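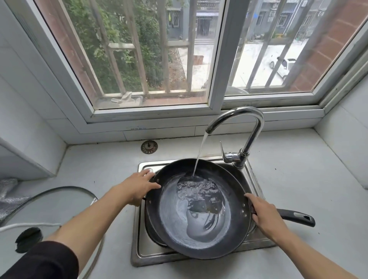

Item 2, rinse under running water. Both hands on the rim, tap stream landing mid-pan.

Kitchen demonstration station: pre-session check, Lasitz wok task
Checked by: Úna Ó Riain
Second check: Yhon Taipe
Month: October

1. Sink and tap
Lever moves freely: OK
Strainer within reach: OK
Comment: A thin stream is exactly what we want. Efraín ran it full last time and the splash got into every hand track.

2. Hand demonstration, rinse
Both hands in view of the head camera: OK
Sleeves clear of wrists: ACTION
Comment: Lovely slow swirl, the best rinse we've had! Left sleeve needs pushing up before the next take, the wrist tracker loses it.

3. Cables and plugs near water
Clear of the wet side: ACTION
Comment: White cable and dark plug by the glass lid, left of the sink. Please move both to the far worktop before anyone opens the tap. Yhon to sign.

4. Lift and carry, sink to hob
Gas off at the isolator: OK
Path clear between sink and hob: OK
Grip matches task card: OK, see below

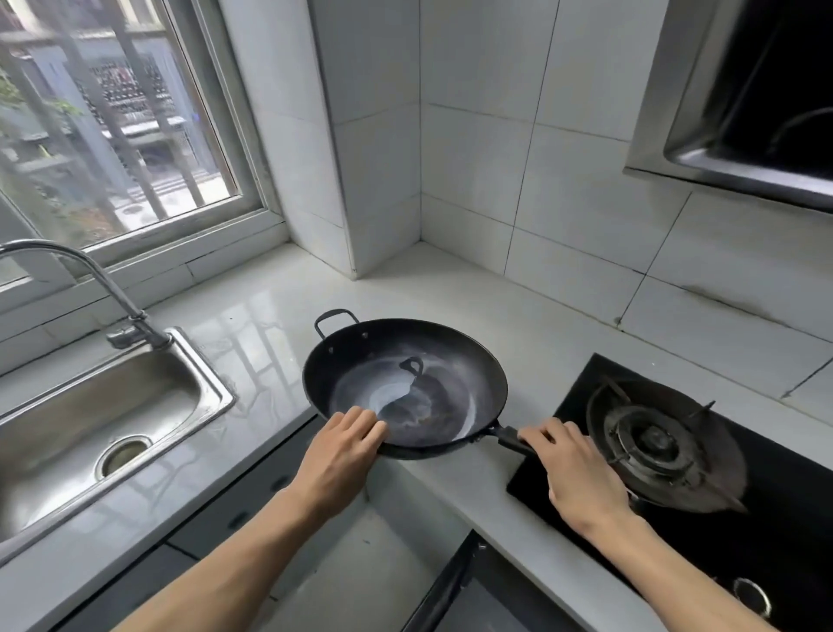

Item 4, carry grip. Right hand on the long handle, left hand on the near rim.

Comment: Really pleased with this one. The fingertips of the left hand come over the rim, so the retargeting gets a proper contact to work from. Keep the small loop handle on the far side, as the card says. Ivan wants 50 carries done this way and I think we'll get there by lunch.

5. Remote control handover
Stop button tested from operator's chair: OK
Speed cap set to 100 mm/s: OK
Arm parked before hands enter the work area: OK
Comment: Stop tested twice with Aivar in the chair. Cárdenas gloves feel much better after the re-zero, do try them!

6. Recording
Disk space: OK
Takes logged so far: 174 of 1000
Comment: Takes without a grip note can't go to Bremer, so fill it in as you go.

Result: hold until items 2 and 3 are signed.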